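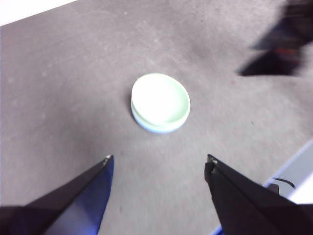

**Colette Bodin**, staff writer, Mendotport

Maxence Hoarau gets up at four in the morning, also in winter. He runs the night desk of the ferry line between Mendotport and Bailly, and in December his work is mostly to tell people that they will not cross.

"They are angry for one minute," he says. "After this they ask me where they can sleep."

He started 28 years ago as a deckhand and came to the office when his knee became bad. He does not miss the deck very much, he tells me, but he misses the breakfast there. 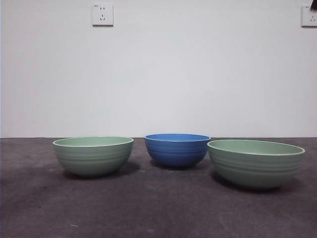

"On the boat we ate all together, the captain too. In the office each person eats alone in front of the screen. I told this to Solange Boyer, my manager, and she gave us twenty minutes at six o'clock. It is enough for soup."

Last winter the line carried 1,213 passengers in its worst week, when normally it is much more. Hoarau remembers one of them, a man who waited two nights with a cello and refused to leave it in the storage room.

"He played a little for the cleaners. I didn't know the music."

I ask if he will retire soon. He looks at the tide table on his desk before he answers.

"My wife asks this also. I said to her, after the new boat comes. The new boat is late."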